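Moving a full slab of Ziltska gray with a small shop cart, is 1,000 enough?

gritline_shop
16 June 2020

Hi all, long time reader and finally a poster! I run a small granite shop and I just bought my first full slab of Ziltska gray from the Findgate yard. I've only worked with remnants until now, so this is a big step for me and I can't stop thinking about it. The movement in this stone is wonderful. Soft charcoal bands, little flecks of silver, and a grain so even you'd think somebody combed it. 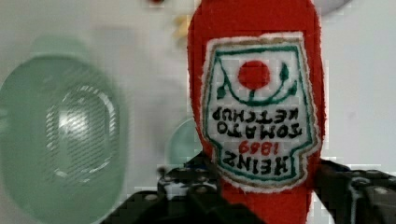
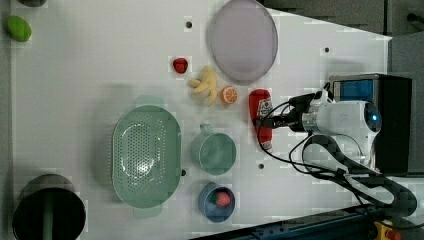
Page 1 of 9

gritline_shop (continued)
So, my question. The delivery sheet says 1,088 pounds, polished one side, 30 mm thick. My A-frame cart is rated for 1,000. The truck drops at the curb and I have to get it up a smooth concrete driveway with a very mild slope, through the roll-up door and over to the saw. Is the cart going to be OK for one trip, or am I asking for trouble?

quarrydaughter
Congratulations on the slab! Ziltska is a joy to cut, you're going to love it. It takes a crisp edge and it polishes back up like a dream.

On the cart: no. Please don't. The rating is the rating, and it was written for a flat floor with good wheels. Yours has a slope and a door threshold in it.

millface
I'm going to disagree a little. Makers build in a margin and everybody in the trade knows it. I've put more than that on a cart that size many times, over concrete, with two strong helpers, and the cart is still rolling today. One slow trip with good straps, I'd do it.

quarrydaughter
millface, you have no idea what margin his maker used, and neither do I. It could be generous on the frame and have nothing to spare on the casters. The caster is what goes first, the frame tips, and then you have a thousand-plus pounds of granite looking for somewhere to lie down. I've stood in a shop right after that happened. Everyone walked away, and I still think about it.

millface
Fair point on the casters. Mine were upgraded years ago, I should have said so.

gritline_shop
This is exactly why I asked! I hadn't even thought of the casters as a separate thing. They're the ones it came with, hard plastic, and one has a flat spot. I'll stop arguing with myself and leave the cart out of it.

So what are the other options? No overhead crane here, and no forklift.

wetsaw_wren
Oh, this is the fun part! Call Findgate and ask if they'll cut it in half before it goes on the truck. Most yards will do it on the bridge saw for a small fee if you tell them where. Lay out your job first, find the seam or the sink cutout, and have them cut there. Now you've got two pieces that your cart can carry with room to spare, and you haven't lost an inch of useful stone.

I did this for years before I got my crane and I'd still do it for an awkward driveway.

gritline_shop
I love this idea. The job is an L-shaped kitchen with a short run by the window, so there's already a seam in the plan.

bluestone_bert
Hold on before you let the yard cut it. Have you seen the slab in person, or only in photos? With a banded stone you want to stand in front of it with cardboard templates and a grease pencil and see how the bands meet at that corner. If they cut it crosswise in the wrong place, your seam will shout at you for the life of the kitchen. I would rent a forklift for the day with a boom and clamp and keep the slab whole.

wetsaw_wren
Templates, yes, absolutely, take them to the yard! I don't agree about renting, though. A boom and clamp in the hands of a person who has never used one isn't safer than a cart. If he goes that way he should hire the operator too.

bluestone_bert
Agreed on the operator. I was picturing one and didn't say it.

quarrydaughter
Both of those are good plans. Whichever you choose, some things that go for any slab, whole or half:

Nobody stands on the fall side, ever. Walk at the ends.
Polished faces inward with clean wood or rubber between.
Sweep the driveway first. A pebble under a wheel is enough to stop a cart dead.
Strap it before the cart moves, even for a few feet.

polishpad_pete
Slightly off topic, but since you're new to Ziltska: go easy on the dark bands when you do your edges. They heat up faster than the light ones and you can get a hazy look. Plenty of water, slow pads. I've had lovely results with the Flaria resin pads and then a light coat of the Hladun sealer. Test on the offcut first and give it overnight before you judge the color.

millface
The Hladun darkens it, to my eye. I leave that gray unsealed and wipe it down.

polishpad_pete
In a kitchen? With oil and red wine? You're braver than I am!

millface
It's a tight stone. I've had an unsealed piece by my own stove since May of last year and it looks the way it did when I set it.

gritline_shop
Update: I called Findgate and they were great about it. I'm taking my templates over, we'll stand the slab up under the lights, mark the seam together, and they'll cut it there while I watch. Then two pieces on the truck. New casters are ordered too, proper ones this time. Thank you all so much, I'll post pictures of the corner once the seam is glued!

wetsaw_wren
Yes! Wet the slab before you mark it, the bands show up much better that way. And bring a spare grease pencil.

Contact the moderators | Copyright slab and saw board | Back to top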